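Notas para la charla: dos pinzas, dos cámaras y un cajón
Versión para leer en voz alta, 03/08/2024. Duración prevista: media hora, más las preguntas que quieran hacerme.

Apertura (sin diapositiva)

Buenas tardes a todos, y gracias por quedarse después del café, que sé muy bien lo que cuesta volver a sentarse. Saludar a Britt-Marie Ljungberg, que me invitó en enero y que ha tenido la paciencia de recibir tres títulos distintos para esta misma charla. El que figura en el programa es el segundo. El contenido se parece más al tercero, pero bueno, no creo que nadie vaya a protestar por eso.

Lo que les traigo es una comparación bastante casera entre dos juegos de dedos para la pinza y dos maneras de colocar la cámara. Los dedos los llamamos Soklow y Gittins, porque así se llamaban las carpetas donde estaban guardados los archivos y ya no hubo forma de cambiarlo. El controlador es el mismo en todas las pruebas, Flinside, con la misma configuración de principio a fin. Insistir en esto: la misma configuración. El año pasado, en otra charla, me preguntaron cuatro veces por ello.

Por qué un cajón

Contar la anécdota de Wyn Ellis y las cajas de cartón, sin alargarse. Wyn quería que siguiéramos apilando cubos, que es una tarea muy agradecida y queda preciosa en las tablas. Yo le tengo cariño a los cubos, de verdad, pero un cubo te perdona casi todo: si la pinza llega un poco torcida, el cubo se acomoda solo. Un tirador pequeño no se acomoda. Hay que llegar con el ángulo bueno, cerrar sin empujar el mueble entero hacia atrás y después tirar en línea recta, y si el dedo es demasiado ancho no entra, y si es demasiado fino se resbala a medio camino.

Y luego está lo que pasa con el cajón abierto, que a mí me parece la parte más bonita del problema. El frente sobresale hacia los brazos y les quita sitio, justo donde un momento antes podían moverse con toda tranquilidad. En cada ensayo hay dos brazos trabajando en la misma celda, así que el reparto del espacio cuenta tanto como la pinza.

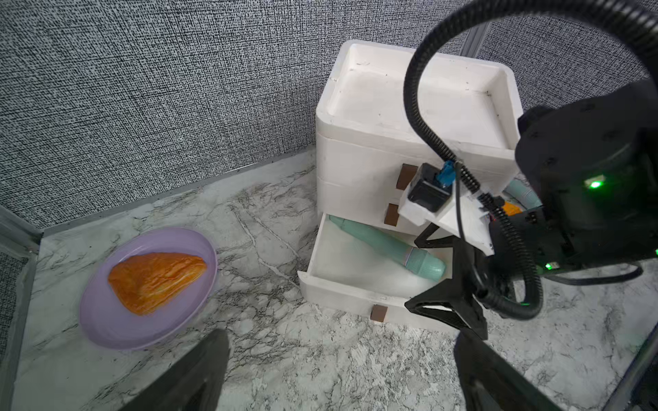

Aquí respirar, beber agua y no correr, que en el ensayo general me comí este apartado entero. La cámara de muñeca tiene una virtud enorme: va donde va la pinza. Cuando los dedos están cerca del objeto, los píxeles están donde hacen falta y el controlador dispone de detalle de sobra para corregir. Idris Prydderch, que montó casi todos los soportes, defiende que con una buena cámara de muñeca podríamos apagar todas las demás y ahorrarnos un buen montón de cable. Yo le doy la razón a medias, y él lo sabe, porque lo hemos discutido muchas veces, algunas de ellas en voz bastante alta y delante de la máquina del café.

El inconveniente es que la muñeca también lleva consigo sus propios dedos, metidos en la parte baja de la imagen durante todo el ensayo. Con los dedos anchos, los Soklow, se pierde más superficie útil que con los Gittins. Y el otro brazo, cuando se acerca, tapa justo lo que uno querría ver. Es un efecto que en el plano de diseño apenas se aprecia, y que después en la celda se lleva por delante una mañana de trabajo.

(Si veo caras de sueño, preguntar quién de la sala ha perdido un día entero por un cable de cámara. Siempre se levantan manos. Esperar a que se rían, y seguir.)

Cómo se hicieron las pruebas

Explicarlo despacio, porque es la parte donde la gente toma apuntes.

Usamos 12 posiciones de partida, las mismas para las cuatro combinaciones de dedos y cámara. En cada una, un brazo tenía que ir al tirador, abrir el cajón y retirarse sin tocar nada más. El segundo brazo se movía por la zona de la bandeja superior, con una trayectoria ya fijada. Llinos Pugh se encargó de las anotaciones y decidió, con muy buen criterio, que un ensayo en el que el mueble se desplaza cuenta como fallo aunque el cajón termine abierto. A mí aquello me dolió bastante en su día. Perdimos de golpe unos cuantos resultados que yo ya tenía por buenos, y hoy se lo agradezco.

Los objetos de la mesa se iban cambiando de sitio entre tandas. Queríamos que el controlador conviviera con colores y brillos variados, con cosas redondas y cosas alargadas, y también con superficies que devuelven la luz de una manera incómoda. El dibujo de mármol del tablero ya lo teníamos de antes. Había quien proponía cubrirlo con una lámina lisa, y finalmente lo dejamos estar: una cocina de verdad tampoco viene lisa.

El segundo punto de vista

Pasamos a la cámara fija. Decir con claridad que fija quiere decir atornillada, calibrada una vez y prohibido apoyarse en ella.
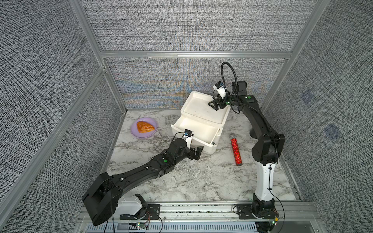 Diapositiva 7. La celda desde la cámara fija: los dos brazos, el cajón abierto y el plato con el hojaldre al fondo a la izquierda.

Dejarla un buen rato en pantalla. Con esta vista se entiende enseguida quién le estorba a quién, y es la que yo miro primero cuando un ensayo sale mal. Señalar con el puntero la pinza del brazo de la izquierda frente al cajón, y después la del otro, que queda sobre la esquina trasera de la bandeja. La distancia entre las dos es lo que vigila Flinside, y es también lo que la muñeca, por sí sola, juzga peor.

Comentar además la franja de colores que sale en la tela de la pared del fondo, justo por encima de la mesa. Es moiré. La trama del tejido y la del sensor se llevan mal, y aparecen esos azules, amarillos y rosas tan tenues. En nuestro caso el detector de bordes se entretenía allí más de la cuenta, así que terminamos enmascarando la zona. Si alguien de la sala está pensando en forrar una celda con tela moteada, que pida antes una muestra y la ponga delante de su cámara. Es un consejo barato y a nosotros nos habría venido muy bien.

Resultados

No leer la tabla entera, por favor, que ya la tienen en el folleto.

Con los dedos Gittins y las dos vistas combinadas, llegamos a un 98 por ciento de aperturas válidas según el criterio de Llinos. Con los Soklow y solamente la muñeca nos quedamos en un 70. Las otras dos combinaciones caen en medio, más cerca de la primera que de la segunda. El total son 2,000 ensayos, repartidos a partes iguales entre las cuatro.

Ahora los matices, y aquí sí quiero entretenerme un poco. Los Soklow salen mal parados en esta tarea, pero son unos dedos estupendos para objetos grandes, y Caradog Edwards los sigue usando a diario en su banco sin ninguna queja. Que nadie se vaya a casa con la idea de tirarlos. Lo que pasa es que la anchura, en un tirador pequeño, se paga doble: una vez en el contacto y otra en la imagen. También es cierto que ajustamos la fuerza de cierre pensando en los Gittins y que no la volvimos a tocar. Es una objeción justa, me la hizo Caradog en el ensayo general, y todavía no tengo una respuesta que me guste.

Sobre Fillitine, el recubrimiento que probamos en las puntas: solo un par de frases. Mejoró el agarre en los primeros ensayos y luego se fue gastando de manera desigual, de modo que lo quitamos antes de empezar a contar. Ninguna de las cifras que doy lo incluye.

Lo que haríamos de otra forma

Rotaríamos el orden de los dedos desde el primer día. Nosotros hicimos tandas largas con un mismo juego, por pura pereza de desatornillar, y eso deja siempre la duda de si algo más cambió entre una tanda y la siguiente.

Pasaríamos el cable de la muñeca por el otro lado del codo. Idris no está de acuerdo, y ha pedido que conste.

Y probaríamos una segunda cámara fija, más baja, mirando hacia el interior del cajón. Ahora mismo sabemos que está abierto, pero lo que hay dentro lo vemos regular según dónde estén los brazos.

Preguntas probables

Por la velocidad: la misma en las cuatro combinaciones, bastante prudente. Por los archivos de los dedos: se comparten, que me escriban. Por el coste: pasarle la palabra a Wyn, que lleva las facturas y se las sabe de memoria.

Dar las gracias otra vez a Britt-Marie y recordar que los folletos están en la mesa de la entrada.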